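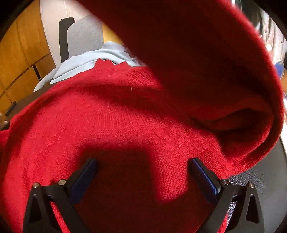

Ribbed band and main knit on a red jumper.

How to wash a wool jumper by hand

Most wool jumpers can be washed at home in a laundry sink or a clean bucket. Allow half an hour for the wash and up to two days for drying.

What you need
A wool wash with no bleach or enzymes
Two large bath towels, colourfast
A tape measure
A flat drying rack, or a third towel on a table

Before you start
Check the care label. If it says dry clean only, stop there. Measure the jumper across the chest and from shoulder to hem, and write both numbers down. Turn it inside out and do up any buttons.

Washing
1. Fill the sink with cool to lukewarm water, 30 degrees at most. Add the wool wash while the tap is running. I use Sodon at one capful per sink, but go by the bottle you have.
2. Push the jumper under and press it gently for a minute. Don't rub or twist it - that is how felting starts.
3. Leave it for ten minutes. Strong colours such as red or navy may let go of some dye, so wash them on their own.
4. Drain the sink and press the water out against the side.
5. Refill with water at the same temperature and rinse. Repeat until there are no suds.

Getting the water out
Lift the jumper with both hands underneath so the sleeves don't drag. Lay it on a towel, roll the two up together and kneel on the roll. Do it again with the second towel. My heaviest one weighs 800 grams dry and always needs both.

Drying
Lay it flat and ease it back to the measurements you wrote down. Push ribbing together with your fingers so it dries narrow. Keep it away from heaters and direct sun, and turn it over after a day. In January mine dry overnight on the back verandah; in winter they take the full two days.

Store it folded. Hangers leave bumps in the shoulders.

Written by Bülent Işık, Bridonham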